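第七章 拆解件的暂存与台面布置

本章内容
7.1 暂存在维修流程中的位置
7.2 术语与分类
7.3 工作台面
7.4 暂存容器
7.5 零件在容器内外的姿态
7.6 中断与交接

学习要求
学完本章,应能说明拆解件暂存的范围,区分暂存、存放与归库;能按零件的形状和表面状态选择容器;能画出一张工作台的分区草图,并据此完成一次小型塑料机件的拆解与复装;能填写暂存卡。

预备知识
第三章(紧固件与卡扣)、第五章(塑料件的拆卸力与变形)。未学过第五章的读者可先读该章第二节,本章7.5节直接使用其中关于薄缘受力的结论。

7.1 暂存在维修流程中的位置

小型机件的维修通常分为检查、拆解、清洁、更换、复装、试验六道工序。教材和操作规程对这六道工序都有规定,对工序之间零件放在什么地方则往往只写一句“妥善放置”。本章讨论的就是这一句话的内容。

拆解件暂存,指零件离开机体之后、重新装入机体或判定报废之前,在工作台及其附近停留的全过程。它不包括备件在仓库中的存放,也不包括报废件的收集。三者使用的容器可能相同,管理要求不同。备件有编号、有包装、有领用记录;报废件已经失去装配关系;暂存件介于两者之间,零件本身没有编号,装配关系却必须保留。装配关系一旦丢失,零件即使完好也可能装不回去。

以带卷轴的手持机件为例。卷轴、端盖、轴套、垫圈四类零件在机体内沿同一轴线排列,方向和先后都由机体的形状决定。取出后,机体的约束消失,零件之间只剩下操作者记忆中的关系。若端盖两面的外观接近,复装时装反的可能性就很大。装反后的端盖在多数情况下仍能合上,故障要到试验工序才显现,此时必须重新拆解,卡扣再受一次力。塑料卡扣的允许拆装次数有限,多拆一次即多一次损伤。

Dromora维修站在培训记录中列出过一组数字。站内统计的复装返工共448件,其中232件的原因登记为“暂存不当”,包括零件错位、方向丢失、垫圈滚落、与另一台机件的零件混放。该统计截止于2019年12月30日,原始登记表未区分操作者的熟练程度,故不能用来比较人员,只能用来说明原因的分布。读者引用这组数字时应注意两点:第一,登记的原因由返工者本人填写,未经复核;第二,一件返工只登记一个原因,同时存在清洁不足和暂存不当的,一律归入先发现的一项。

由此可以提出本章的基本要求:暂存的布置应使零件在离开机体之后仍然带有足够的信息,使另一个具备同等技能的人不经询问即可复装。能否做到这一点,是检验一张工作台布置是否合格的标准。7.6节的交接练习即按此标准评分。

7.2 术语与分类

本章使用下列术语。

主件:拆解过程中体积最大、其余零件由其中取出的部分,一般为壳体。主件取空后仍应占据固定位置。

从件:由主件中取出的零件。

对件:形状相同或互为镜像、装配位置不同的两个从件。对件必须分开放置,或加标记后放在一起。

散件:螺钉、垫圈、弹簧等能够自行滚动或弹跳的小零件。

碎屑:断裂的卡扣、脱落的胶层、包装残渣,以及一切来源尚未判明的小颗粒。碎屑在来源判明之前按从件处理,不得扫除。这一条常被初学者忽略。台面上一块细小的片状物可能是卡扣的断尖,也可能是与机件无关的杂物,两者在肉眼下不易分辨。先收入小袋,复装完成后再决定去留。

基准面:零件放置时与台面或容器底面接触的面。

朝向标记:贴在容器或台面上、用于指明机体前后左右的箭头。

按几何形状,暂存件可分为四类。

一类为扁平件,包括盖板、端盖、垫片。扁平件有两个稳定的基准面,放下后不移动,主要问题是正反不分。

二类为回转件,包括圆柱壳体、卷轴、滚轮。回转件侧放时与底面为线接触,受轻微推动即滚动;带法兰的回转件侧放时一端抬高,轴线倾斜,滚动轨迹为弧线。弧线的半径取决于两端直径之差和两端间距,在台面上一般不大,因此带法兰的零件往往不会直接滚下台面,却会转过一个角度,使原先对准的朝向丢失。

三类为异形件,包括支架、拨叉、带卡爪的框。异形件稳定,但容易与相邻零件勾挂,提起一件时带动另一件。

四类为弹性件,包括弹簧、卡簧、橡胶圈。弹性件在第八章单独讨论,本章只规定其容器。

同一零件可以兼属两类。带同心环棱的圆盖,凸面向上时按扁平件处理,靠边立放时按回转件处理。分类的依据是零件当前的姿态,与零件的名称无关。操作者在记录中应写明姿态,例如“端盖,凸面上”“卷轴,侧放,法兰向右”。

7.3 工作台面

7.3.1 颜色与反光

台面颜色的选择服从一个原则:待处理零件与背景之间应有足够的明度差。黑色塑料件宜用浅色台面,白色和透明件宜用深色垫板。同一工作台需要处理两类零件时,以浅色台面为底,另备深色垫板,不宜反过来做,因为浅色垫板沾污之后更换频繁,深色台面上的灰尘又与浅色碎屑难以区分。

台面反光是第二个因素。光滑台面在斜射光下会形成亮斑或亮条,位于亮斑内的小件不易看清。检查方法是坐在操作位置上,不移动头部,观察台面上亮斑的范围,然后将暂存区布置在亮斑之外。亮斑随灯的位置变化,换灯或移动灯臂之后应重新检查。以漫射灯罩代替裸灯可以减弱亮斑,同时也减弱零件的投影。投影对判断小件是否离开台面有用处,因此不主张完全消除。

7.3.2 水平与边缘

台面应水平。检查时把一根表面光滑的圆棒依次沿两个垂直方向放在台面中央,圆棒在两个方向上都不自行滚动即为合格。用水平仪检查更准确,但水平仪只反映其所在处的情况,大台面的局部凹陷需多点测量。

台面边缘以带挡边者为好。无挡边的台面,尤其是转角为弧形的台面,靠边处不得放置回转件。弧形转角在视觉上使边缘后退,操作者容易高估可用面积。Kesdale培训车间的做法是在距边缘一掌宽处贴一圈色带,色带以外只允许放置扁平的工具和不会滚动的物品。此法不需改造台面,缺点是色带边缘积尘,需定期更换。

7.3.3 分区

工作台面分为四区:操作区、从件区、主件区、工具区。

操作区位于操作者正前方,面积以双手自然张开时前臂所能覆盖的范围为限。操作区内除正在处理的零件和正在使用的工具外,不放其他物品。从件区紧接操作区,位于惯用手的对侧或正前方。放在惯用手一侧会与取放工具的动作相交叉,拿起工具时衣袖容易扫过容器。主件区在从件区之后,主件取空后放回该区,开口朝向操作者。工具区在惯用手一侧。

四区之间不必画线,但应有间隔。间隔的作用在于容纳误放:零件落在间隔中时,操作者能立即看出它不属于任何一区。若四区相连,误放的零件会被当作相邻一区的零件。

多格托盘、备件盒一类较大的容器放在台面后部,不占用操作区。它们的高度常大于零件,放在前方会遮挡视线,也会阻挡手的进出。

7.4 暂存容器

7.4.1 浅盘

浅盘是使用最多的暂存容器。对浅盘的要求可以归纳为下列各项。

盘沿高度应大于盘内散件的半径,小于手指伸入后关节不受阻碍的深度。盘沿过低,散件越沿而出;盘沿过高,手指只能从上方垂直夹取,夹取扁平件时无从着力。

盘底应平整,无放射状加强筋。加强筋会使扁平件翘起,也会使回转件停在随机的位置上。带浅槽的盘底适用于螺钉,不适用于塑料回转件,槽棱长期受压会在软质塑料表面留下压痕。

盘沿与盘底的颜色最好不同。深色盘沿与浅色盘底的组合使操作者在余光中即可辨认盘的范围,放下零件时不必低头对准。若盘底与台面颜色接近,盘沿的作用更为明显,没有可辨认的盘沿,操作者会把零件放到盘外。

容器的盖子翻转后可代替浅盘,条件是内面平整且放在台面上不晃动。带螺纹的盖,螺纹内侧积存油污和碎屑,使用前应清洁。

7.4.2 多格盒

多格盒用于拆解步骤较多的机件,一格对应一个步骤。格的使用顺序应固定,例如自左至右、自上至下,并与拆解记录的编号一致。空格不得跳过。若某一步没有取下零件,在该格内放一张写有步骤号的纸条。

多格盒的常见缺陷是隔板不到底,薄垫圈可从隔板下方滑入邻格。购入后用最薄的垫圈逐格检查,不合格的隔板以胶密封,或只用于放置较大的零件。

7.4.3 磁性盘

磁性盘只用于钢制散件。含有传感器、磁性开关或电机的部件不得靠近磁性盘。塑料件中嵌有钢制衬套的,放入后塑料件会被拖动并翻转,也不宜使用。

7.4.4 袋与纸

小袋用于碎屑和弹性件。袋上注明取出的步骤和位置。纸用于绘制放置图:在纸上画出机体轮廓,把螺钉放在轮廓的相应位置上。这种方法直观,但纸面移动时全部位置同时丢失,因此纸应固定在托盘内,连同托盘一起移动。

7.4.5 一盘一机

不论使用何种容器,同一容器在同一时间内只放一台机件的从件。两台同型机件同时拆解时,即使零件完全可以互换,也应分盘。磨合过的零件在尺寸上已与原机体相适应,互换后配合间隙改变。Rajkumari Katiyar在讲义中把这条规定写成“盘随机走”,即盘与主件成对移动,主件离开工作台时盘必须同时离开。

7.5 零件在容器内外的姿态

7.5.1 入盘的顺序

先取出的零件放在盘的远端,后取出的放在近端,复装时自近而远依次取用,次序与拆解相反。圆盘没有明显的远近之分,应在盘沿上做一个标记,标记始终指向操作者。零件不多时,可以依靠零件之间的左右关系代替远近关系,但须写入记录。

零件放入盘内后,原则上整体落在盘底。大零件搭在盘沿上时,重心可能位于盘外,触碰盘沿即翻落;同时薄缘承受集中载荷,长时间搁置可能产生变形。第五章指出,薄缘受力的允许值随温度升高而下降,因此在靠近灯具或窗口的工作台上,此项要求应从严执行。确需搭放的,应保证重心在盘内,并在离开工作台之前改为平放。

7.5.2 回转件的侧放与立放

回转件能立放的应立放。端面直径不小于高度的圆柱件,立放是稳定的;端面带凸起旋钮或轴头的,立放不稳,只能侧放。

侧放的回转件需要止动。常用的止动方法有三种:靠在另一个不滚动的零件上;靠在盘沿上;在两侧各放一个软质楔块。第一种方法最省事,问题是取走作为支撑的零件时回转件随之移动。因此只有当回转件先于支撑件取用时,才允许采用第一种方法。

侧放的较大圆柱壳体,若外壁上有按钮、滑槽或其他凸出物,凸出物应朝上或朝向操作者,不得压在下方。凸出物朝下时有一定的止滚作用,但按钮长时间受压会使内部弹簧疲劳,滑槽内也可能落入台面上的颗粒。凸出物朝上还有一个附带的好处:它给出了壳体绕轴线的角度,复装时可据此对准。

7.5.3 端面的朝向

圆柱壳体侧放时,两个端面的朝向应在一次工作中保持不变。通常规定开口端或识别特征较多的一端朝向操作者。若两端颜色不同,例如一端为深色平面,另一端附近有浅色环带,可直接以颜色作为朝向依据写入记录,不必另贴标签。标签的胶层会残留在塑料表面,清洁时使用的溶剂又可能损伤表面,能不贴则不贴。

7.5.4 盘内件与盘外件

并非所有零件都需要入盘。主件和尺寸大于盘径的从件放在盘外,称为盘外件。盘外件与盘的相对位置也是信息的一部分。Kotlow型训练机件的标准布置规定,盘外件位于盘的后方,与盘保持可以插入一指的间隔,轴线方向不限,但一经放定不得改变。间隔过小,取放盘内件时手背会碰到盘外件;间隔过大,两者在视觉上不成一组,旁人整理台面时可能分别移走。

图7-1所示的浅色台面上,深色盘沿的浅圆盘内有两个黑色塑料件,左侧的圆形件带同心环棱,并搭在盘沿上;右侧的卷轴状件倾斜放置。粗大的黑色圆柱件侧放在盘后,曲面上部有一浅色小圆钮。读者可对照7.5.1至7.5.4各条,逐一写出每个零件的类别、姿态和应作的调整,再与本章末的参考记录比较。
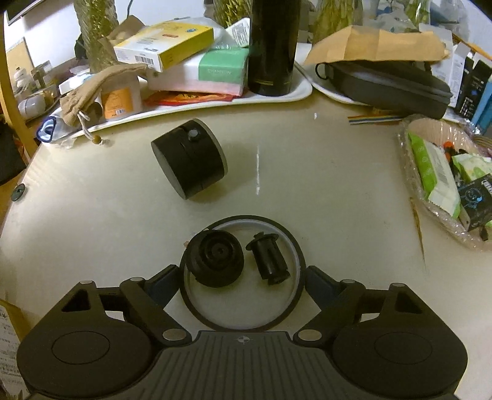

Hubert Kurek对盘外件的规定持保留意见,认为较大的圆柱件侧放时无论与盘的间隔多大都应加楔块,只凭“一经放定不得改变”约束不了旁人的衣袖;他主张把圆柱件连同圆盘一起放进带挡边的托盘,由托盘承担止滚,台面上便不再需要区分盘内与盘外。

这一意见在静止的工作台上有一定道理,代价是托盘占用从件区的大部分面积,且托盘与圆盘两层盘沿叠加后,手指伸入的深度增加。对于需要频繁移动的工位,本书采用托盘法;对于固定工位,仍按7.5.4执行,回转件加楔块。两种方法不应在同一车间内混用,否则交接时接手者无法判断托盘内的全部物品是否属于同一台机件。

7.6 中断与交接

7.6.1 中断的分级

工作中断按操作者离开的时间和台面是否有人看管分为两级。一级中断指操作者短时离开而台面有人看管,此时只需完成手中的一个动作,把手中的零件放入容器。二级中断指台面无人看管,或工作将由另一人继续。二级中断必须填写暂存卡,并将搭放在盘沿上的零件改为平放,未止动的回转件加楔块。

任何一级中断都不允许把零件留在半脱开的状态。半脱开的卡扣处于受力状态,时间越长,残余变形越大。如果卡扣无法在短时间内脱开,应先退回扣合状态,再行中断。

7.6.2 暂存卡

暂存卡放在盘旁,不放在盘内,避免取卡时带动零件。卡上至少有下列各栏:机件编号;已完成的最后一个步骤;盘内件的名称与姿态;盘外件的名称与姿态;碎屑;未解决的问题。

填写时只写事实。“端盖,凸面上,靠左”是事实,“端盖放好了”不是。碎屑一栏没有内容时写“未见”,不留空白,空白无法区分没有碎屑和没有检查。未解决的问题一栏用于记录填写者不能确定的事项,例如卷轴的法兰在机体内朝向哪一端。填写者没有把握时应直接写明没有把握,不得凭推测补足。

下面是一张填写完整的暂存卡的内容。

机件编号:Jabłońska教学组,训练件
最后步骤:取出卷轴
盘内件:端盖,凸面上,盘左;卷轴,侧放,法兰端朝远侧,盘右
盘外件:圆柱壳体,侧放,小钮朝上,加楔块两个
碎屑:未见
未解决:卷轴复装方向待核对
填写:Chrysoula Christodoulou
接手:Nkrumah Amissah

7.6.3 交接的步骤

交接时双方均应在场,接手者对照暂存卡逐项核对实物,填写者不作提示。核对中发现的不符之处由填写者当场改正,并在卡上划线更改,不得擦除。核对完成后双方签名,此后零件的状态由接手者负责。

若填写者不能到场,接手者应先为台面拍照,再开始核对。照片应包括全部四区,不能只拍从件区。落入间隔中的零件常常在照片中才被发现。拍照之前不得移动任何物品,包括看上去与机件无关的物品。

课堂练习

1. 取一台带圆柱壳体的训练机件,按7.3.3布置四区,画出草图。草图上注明灯的位置和台面亮斑的范围。

2. 将机件拆解至取出卷轴为止,填写暂存卡。由另一名学员在不询问的条件下复装,记录其停顿之处,并说明每次停顿对应暂存卡上缺少的哪一项信息。

3. 把端盖依次以凸面向上、凸面向下、搭在盘沿三种姿态放置,从侧面轻推浅盘,观察端盖的移动。指出三种姿态各属7.2节的哪一类。

4. 把带法兰的卷轴侧放在台面中央,轻推后测量其滚动轨迹的半径,与按两端直径和间距计算的结果比较。两者有差异时,先检查台面是否水平。

5. 分别按7.5.4和托盘法布置同一台机件,各完成一次拆解与复装,比较所占面积和取放时碰触邻近零件的情况。

参考记录(图7-1)

圆形件:回转对称,当前姿态搭在盘沿,调整为平放于盘底;盘底面积不足时换用较大的盘。
卷轴状件:二类,侧放,倾斜;调整为靠盘沿止动,记录法兰所在的一端。
圆柱件:二类,盘外件,侧放;小圆钮位于上部,符合7.5.2,不作调整;加楔块。
盘外左侧的小片:来源未判明,按碎屑处理,装袋并记入暂存卡。

学员的记录与上述内容在措辞上可以不同,零件的类别和姿态必须一致。对圆形件是否换盘有不同判断的,应写出所依据的条款号。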